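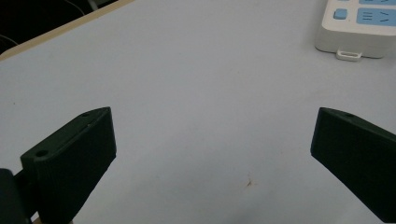
Frequently Asked Questions: Working with the Hand-Held Grippers

Welcome! If you've just joined one of the recording teams at Lodidia, or you're visiting from Parnitz for a few days, you will probably have most of the questions below, and we've tried to answer them the way we would if you walked over and asked. The full rules are in the Hirvonen handbook, which every site has a copy of. These are the parts people ask about most.
Last updated October 5, 2021

Do I really have to read all of this before my first session?

We'd love it if you did, but we know how first days go. Please read the answers on printed fingers, table surfaces and cables at the very least, and then come back for the rest over coffee. Your site lead will go through the start-of-day check with you in person anyway, and you're welcome to have this page open while you do it.

What does the start-of-day check involve?

It takes four minutes once you've got the hang of it, and longer the first few times (that's fine, take as long as you like!). Hold the gripper over a clear part of the table, open it all the way, close it slowly, and watch the two fingertips as they come together. They should meet evenly, without one riding above the other. Then try each finger with your other hand to feel for any wobble, look at the screws, and wipe down the faces with a dry cloth. Write your initials on the sheet when you're done. If something feels off and you can't say quite what, write that down too. A note saying "left side feels funny" has saved us more than one wasted afternoon.

The fingers are 3D printed. Can I print my own replacements?

You can, as long as you use the current file from the Bitus shared folder and leave the print settings alone. We ask this of everyone, including people who know far more about printing than we do. A finger printed the other way up on the bed, or with thinner walls, can look just the same as its neighbor and then bend quite differently when you squeeze. Always replace fingers as a pair, even when only one is worn, and note the change on the sheet so that whoever reviews the recordings knows where the new pair begins.

Are the ridges on the printed faces a problem?

No, faint layer lines are normal and you can leave them be. Please don't sand them! We did have one very tidy-minded team who sanded every finger they owned to a lovely smooth finish, and their grip was different from every other team's for weeks afterward. What you should look for is a crack, a layer that's starting to lift, or a tip that has lost its point. Any of those means the pair comes off.

How tight should the screws be?

Snug, and then stop. Plastic is forgiving right up until the moment it isn't, and an overtightened screw can split the part around its hole. Use the short driver from the kit (the long one makes it far too easy to lean on it), and check again at the midday break.

What counts as a clean table?

This is the one we get asked more than any other, so forgive the long answer. The area you work in should be free of anything that isn't part of the task: no pens, no cups, no tape ends, no spare screws. Wipe it at the start of each session and again whenever something spills. A small stain or speck that won't come out with a damp cloth is allowed to stay. Please don't go at it with solvent, which leaves a shiny patch on a matte top, and a shiny patch bothers the cameras a good deal more than a brown dot ever will. Just mention the mark in your notes if it's near the middle of the working area.

Where should the power strip go?

A power strip may sit on the table as long as it stays at the edge, well outside the reach of the task, with its cables running away from you. The rule at our sites is that you should be able to make your widest move without the gripper or your sleeve touching it. Cables that drop to the floor need to run behind the table, never across the place where somebody stands or walks. Anything with liquid in it moves to a different table altogether, and we don't make exceptions to that one, even for a bottle with the cap on.

How long can I work before taking a break?

Two sessions in a row at most, and then put the gripper down and do something else for a while. Your wrist gets tired before you notice it, and tired hands make jerky recordings. If you feel any soreness in your thumb or forearm, stop right away and tell your site lead. You won't be behind on anything.

I fumbled and dropped the object. Should I delete the recording?

Please keep it! Mark it as a fumble and carry on. We'd much rather have an honest recording with a note beside it than a gap, and deciding what to leave out is the reviewers' job.

Who do I talk to if I think one of these rules is wrong?

Cristian Flores looks after this page and is always glad to hear from you. The rules get a proper review every December, but small fixes go in whenever they're needed, and quite a few of the answers here started out as somebody's complaint. Tell him which site you're at and what happened, and include the day's check sheet if you have it handy.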